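Change rollout tracker – percentages not adding up after the Telton move

Status: open, then closed, then open again (sorry)

Logged 8 March 2022

Right, I'm putting this all in one ticket because I've had it spread over emails and I can't find half of it. I look after the progress reports for the change programme at Sturard, the one where we're moving the order teams over to the Telton way of working. Each team lead fills in a readiness form, the tracker adds it up and the managers get a page on their screens with a nice green bar. Until last week the bar was fine. Now it says we're 80 per cent ready, and when I go through the forms by hand I get 44. That's quite a gap to explain to a room full of people who've already been told the good number!

What I've tried so far:

Logged out and back in. Same.
Cleared the saved reports and ran it fresh. Same.
Asked the Dernora office to run it from their side. They get 80 as well, so it isn't my machine.
Took out the training scores and left only the sign-offs. The bar didn't budge, and I think that's a clue.
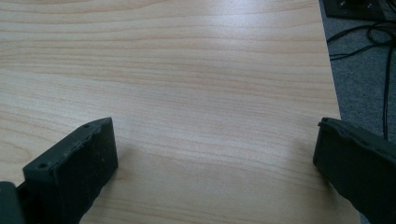
Kanagaratnam support replied: Thanks for the detail. Could you check whether your teams were merged during the move? When two teams are joined, the tracker keeps the old form and the new one, and counts a "yes" on either as a "yes" for both. Please send us the team list, old and new, and don't delete anything yet.

OK, so I checked and yes, they were merged. We had 43 teams before the move, and some of those were folded together when the programme was redrawn. I never thought to mention it, as it was done by another department and I only got the new chart afterwards. The old forms are all still sitting there, ticked "ready" for jobs that have since changed completely. No wonder we looked so good.

Support sent me a setting called "count latest form only". I switched it on, ran the report and got an error saying the history was too long. We've got up to 3,000 lines in there, going back to the pilot in May, so I split it in two and ran each half. Both halves worked, and put together they come to 44. Hooray – closed the ticket.

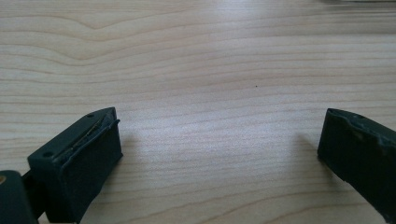
Reopening, because the managers' page still shows the old number. My own report is right and theirs isn't, so I'm guessing theirs pulls from a saved copy somewhere. I've also had a moan from one of the leads that the new bar is too pale to read on the big screen, and she's right, it's a sort of blond colour like the tabletop in the photo, with about as much contrast as the grain has where the light catches it. Could we have the green back, please? It's a small thing next to the numbers, but people do look at the bar first and the words second.

So two things still to do: get the managers' page to use the latest forms, and sort out the colour. I've told everyone to ignore the page until then and ask me for the figure – I'd much prefer a few phone calls to another week of people planning around the wrong one. The team list, old and new, is attached to my last reply. Leave this one open until I've seen both pages match, please.

Contact the service desk | © 2022 Sturard | Back to top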